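Feature Writing, Unit 4: The Human Interest Story
Handout to go with the reading pack

Welcome back! We are on to my favourite unit of the whole course, the short human interest story: rescues, reunions, lost rings, late-life weddings, the bus driver who turned back. These pieces look easy and are read by far more people than the council report you slaved over, and I want you to come away loving them as much as I do.

Have the Langat story from the reading pack beside you. It is the one about the retired ferry cook, Dennis Muriithi, who found a lost toddler asleep in a boat shed and sat with her until her parents came. It ran at 300 words. Read it once quickly, as you would on a phone, and then again with a pencil.

How the opening works

Look at what the reporter gives us in the first sentence: a man, a sound, a wrong guess. He thinks a cat has got into the shed. We get the truth in the second sentence, and by then we are hooked. Notice that his name comes straight away but his age waits, and the name of the town waits even longer. The order is the order in which a reader cares.

Now compare the version that went out on the Eltelitz wire, also in your pack. It starts with the police statement and the time of the call. Every fact is right and it would do perfectly well as a brief, but the man himself turns up in paragraph five (paragraph five!) and by then most people have gone.

Choosing the one detail
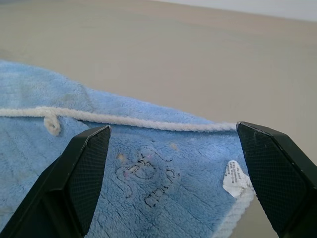
A good detail in a story of this kind is small and plain, and it came from asking. Most reporters ask "How did you feel?" and get "Shocked" for their trouble. Try "What did you pick up first?" or "What was she lying on?" and people start to remember properly. Suppose the answer is a towel. Go on and ask which towel, and you may hear that it was light blue and fleecy, a bit matted, with a thick white cord across it that curled into a little loop near one end. You would never print all of that. Pick "a light blue towel", or perhaps the curl of cord if a child's fingers were wrapped round it, and leave the rest in your notebook. But you can only pick if you asked, and a detail you supplied from your own imagination is a made-up fact, however harmless it seems.

Numbers

Go gently. The Langat story uses two: the child's age, which was 3, and the length of the search, 18 hours. The first draft also had the population of the island (926) and the distance to the mainland, and the sub-editor took both out. I think she was right about the distance. I'm less sure about the population, as a place that small tells you everyone was out looking. We'll argue about it in the seminar.

Who is speaking?

Readers should always be able to tell how we know something. "Medics believe", "her brother said", "according to the harbour office" – short tags, put in early, and they don't slow the piece down nearly as much as students fear. Watch for the places where a tag has gone missing. In the second half of the Langat story there is a sentence about what the father was thinking on the quay. Who told us that? Find it and mark it.

Children and consent

Please read the Dama case in the pack before the seminar. A local site printed the first name of a child, her nursery and a picture of the street, each of them harmless alone. Put together, they led strangers to the front door. Before you file anything with a child in it, write down every identifying fact and look at the whole list at once.

A happy ending does not count as permission, either. The family may be thrilled on the day and want to be left alone by December. Talk to them about how long a story stays online.

To do before the seminar

Write your own version of the boat shed story in no more than 300 words, using only facts from the pack. Underline your one detail. Put a small S in the margin beside anything that has a named source.

Upload it to Skudatix by noon on the day before we meet, in the Unit 4 folder, and bring a printed copy for your partner to scribble on.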